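Washing and Drying a Full-Size Bedspread at Home

Applies to cotton and cotton-blend bedspreads, woven or knit, up to queen size. Quilted, down-filled and wool covers need a different procedure and are not treated on this page.

Before you start

Read the care label. If it says dry clean only, stop. If the label is missing, assume cold water and low heat. Weigh the bedspread dry by standing on a bathroom scale with it and subtracting your own weight. Compare the result with the rated dry load of the machine. A bulky cover should take up no more than three quarters of the drum when pushed in by hand. If it has to be forced past the door seal, use a laundromat machine.

Test for colorfastness on a hem. Wet a spot with cold water and a drop of detergent, wait five minutes, and press it with a white cloth. Repeat on every dark color in the pattern, as dyes in one cloth can behave differently. If color transfers, wash the piece alone in cold water and do not soak it.

Pretreating

Brush off hair and crumbs while the fabric is dry. Work liquid detergent into body-oil marks along the top edge and leave it for 15 minutes. Blood and sweat get cold water only. Do not use chlorine bleach on patterned cloth, even on the white areas. 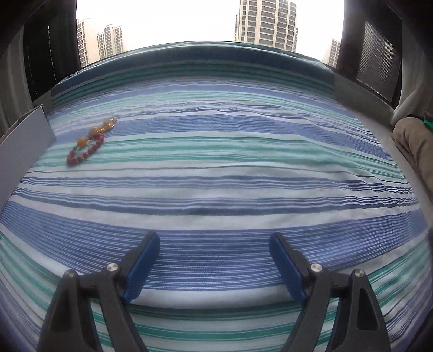

Dark and light colors in the same cloth limit the choice of temperature more than the fiber does. Cotton alone will tolerate hot water, but loose dye released in a hot wash settles on whatever is palest. The risk is highest where colors sit close together. On a bedspread with navy and white bands and narrow pinstripes, such as the one shown, a small amount of bleeding blurs the thin lines before it is noticeable on the broad ones. Keep these at 85 F or below. Solid light colors can go to 105 F.

Washing

Load the bedspread loosely and evenly around the drum. In a top loader with a center post, do not wrap it around the post. Use half the usual amount of detergent. Thick cloth holds suds, and the residue makes it stiff.

Select the bulky or bedding cycle, with 2 rinses. Limit the spin to 640 rpm if the machine allows a setting. Faster spinning removes more water but sets hard creases that are difficult to get out of a large piece. If the drum goes out of balance, pause the cycle, spread the load again by hand and restart the spin.

Drying

For machine drying, use low heat and stop every 20 minutes to shake the bedspread out and turn it. Take it out while the hems are still slightly damp.

For line drying, hang it over 2 parallel lines set about 2 feet apart so that air reaches the inside. Keep the stripes or weave square to the line. A knit hung by one edge will stretch along that edge, and the distortion may be permanent. Dry dark colors in the shade.

Finishing

Spread the bedspread on the made bed while it is faintly damp and smooth it from the center outward with the flat of the hand. Straighten the pattern against the edge of the mattress. Leave it uncovered until fully dry. Press remaining creases from the reverse side, using the iron setting on the label.

Store only when completely dry, folded loosely in a cotton bag. Refold along different lines every few months.

Page maintained by Märta Granström. Last revised 2026-09-15.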